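Narka update, October 2026

Big month for the gripper work! Our policy at Stulham now learns from hand-held demonstrations alone, with no robot in the loop until test day. We collected 3,000 short demos across eight kitchens and offices, trained overnight, and then ran 367 trials on the arm at Hestitden.

The favourite result so far – adding clips where the fingers are open over a bare table made the approach noticeably smoother. Ackroyd, our older baseline, used to hover and dither before it committed to a grasp.

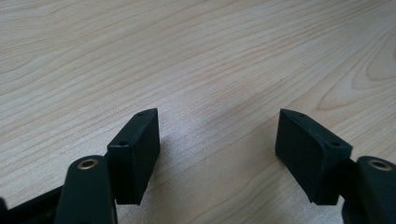 We had been throwing those clips away for six months, so the whole back catalogue is getting relabelled. Glossy tabletops and coloured lighting are next on the list, and the training code will go up once we've tidied it.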